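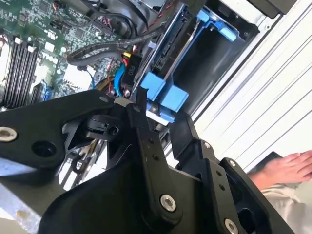 Minutes – gripper trials catch-up, Sat 21 November

We got going a bit late on account of the kettle. I took the notes again, so grumble at me if I've got something wrong. Last meeting's minutes were fine with everyone, apart from the spelling of Tikkanen, which I've fixed.

1. Where we're up to with the desktop job

We're still using the open desktop computer as the test piece, and I reckon it's a good one (fiddly, crowded, cables everywhere!). The black linkage gripper is the Durneck. We talked for ages about getting the finger tips in near the drive cage without fouling the thick sleeved cable that loops over the motherboard. Most of us like the narrow fingers for this. One of us thinks they're too long and wants to try the short set – fair enough, we'll do that next time.

The blue clips on the drive carrier are the next target. The P10 power connector stays on the list but we leave it alone until the clips are sorted.

2. Durneck or Castach

We've now done two sessions with each. My own favourite is the Durneck, mainly for how it behaves in tight spots. The Castach has a lovely soft close, but it's a chunky thing and a couple of people found it hard to see past from the wrist camera. We didn't vote. Agreed to run five more tries on each with the same operator, then argue about it properly.

3. Controller

The Tikkanen controller dropped its connection again with error 2042, same as in August. I've been through the manual and I'm none the wiser. Agreed to swap the lead first and write to the supplier if that does nothing.

4. Wrist camera

Colour is good, and the labels on connectors can be read, so no changes there. Somebody asked about a wider lens. Parked for now.

5. Other business

Stoltberg want their loan arm back before Christmas – I'll organise the crate. Please put the hex keys back in the grey drawer!

Next meeting same time, same bench. I'll bring the short fingers.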